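Press Office > News Releases > Workplace Automation

Search releases Enter keyword Go

Prilton Adds Two-Armed Robots to Beverage Service at Clivevton Offices

CLIVEVTON, May 28, 2018 – Prilton, which runs staff cafeterias and coffee counters for office employers, has started using two-armed tabletop robots at its Clivevton location. The robots take over part of the drink preparation that counter staff have done by hand. The counters stay open during the same hours, and employees of the building will order and pay the way they do now.

The robots were set up by Stamatopoulos, an automation contractor that builds small work cells for kitchens and service counters. Each robot has two arms and works at a white table behind the counter. It handles filled mugs, stirs drinks, and moves them to a pickup spot. It does not grind beans, brew coffee, or take orders.

Nine counter employees work at the Clivevton location. All of them are keeping their jobs and their current hours. Prilton told staff about the plan before the equipment was ordered, and the list of tasks given to the robots was put together from what employees said they would most like to stop doing. Stirring and carrying drinks during the morning rush came up more than anything else. Cleaning the milk equipment came up nearly as often, but the robots are not able to do that work and it stays with the staff.

The company ran a trial before putting the robots into daily use. During the trial the robots worked on 2,529 drinks over nine weeks. Of those, 252 were handed back to an employee to finish. Most of the handbacks came from mugs set down too close to the edge of the table or turned so that the handle was hard to reach. Prilton has since changed the way mugs are placed at the start of the line, and the robots now stop and signal for help when a mug is out of position.

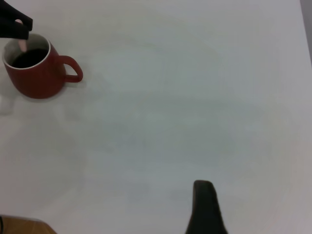

A gripper holds a slender pink object in a red mug on the work table.

Work at the table goes slowly compared with an experienced person. A trained employee can stir and set out a drink faster than the robot can, and Prilton does not expect that to change soon. The benefit is that the employee is free to do something else while the robot is working. At busy times, that has mostly meant a second person at the register and someone available to answer questions about food orders.

The company also looked at strain on hands and wrists. Counter work involves a lot of small repeated motions, and employees had raised this in staff meetings. Under the new arrangement, people rotate between the register, the brewing station, and the robot table during a shift. No one is assigned to the robot table for a full day.

Each employee has been trained to load the table, pause the robot, clear a spill, and restart the work. The training was given by Stamatopoulos during paid hours. Two shift leads received extra instruction on changing the utensils the grippers hold and on checking the arms before opening. Repairs are handled by the contractor under a service agreement.

Prilton has added a few rules for the area around the table. Staff keep their hands off the work surface while the arms are moving. Drinks are filled at the brewing station and carried to the table by a person, with the level kept below the rim. Utensils are washed with the regular dishes and checked for wear at closing. Customers are not served directly from the robot table; an employee looks over every drink and hands it across the counter.

Several things are still being worked on. Tall paper cups tip more easily than mugs and are prepared by hand for now. Iced drinks are also made entirely by staff. Employees have asked for the help signal to be louder, as it can be hard to hear over the grinder, and a different tone will be tested later this summer.

Prices at the Clivevton counters will not change because of the new equipment. Customers who would rather have a drink made entirely by an employee can ask for that at the register, with no extra charge.

Prilton plans to review the arrangement with its Clivevton staff before deciding on any other locations. The next site under discussion is Lomano, where the counter is smaller and the table would have to be placed along a side wall. No start date has been set for that site.

About Prilton
Prilton operates staff cafeterias, coffee counters, and catering services for office employers. It is based in Clivevton.

About Stamatopoulos
Stamatopoulos designs, installs, and services robot work cells for kitchens, counters, and light assembly.

Media questions may be sent to the Prilton press office in Clivevton. Visits to the Clivevton counter can be arranged on weekday afternoons.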